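I went to Dudmont in May with one question for Müzeyyen Kırmızıgül: what should a small linen service set aside before it buys its first pair of robot arms? She runs planning for the folding project at Nasard, and she laughed and opened a spreadsheet. The arms got one line. Everything else got 53!

"People come to me with the price of the arm and think they're nearly done," she told me. Then she walked me over to the table, and I started to see where those other lines come from (I'd never once thought about pendants, or who pays for a bench to put them on).

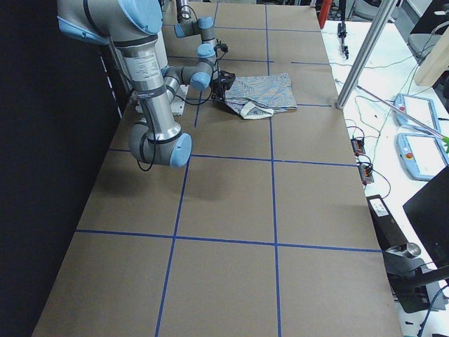
Blue tape, brown paper and a striped cloth under the gripper at Nasard's folding table.

The surprise for me was the small stuff. Paper and tape cost next to nothing, so she buys plenty and lets the crew redo the layout whenever they like. Grippers are another story - she keeps 2 spare sets on the shelf, and the quote from Hernivex for the next batch came to $1,015 before shipping. Ertürk was cheaper but wanted 24 weeks. 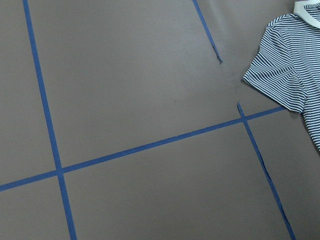 Clothes go in the budget too, and I'd have missed that completely. Towels are easy, she says, but a shirt with a collar and sleeves eats up hours, and hours are the line she always sees people guess too low. Her own rule is to price the staff time first, then the bench and the wiring, and only then go shopping for arms. I went home and tore up my list. The new one is longer, and I still haven't decided who to call for the grippers.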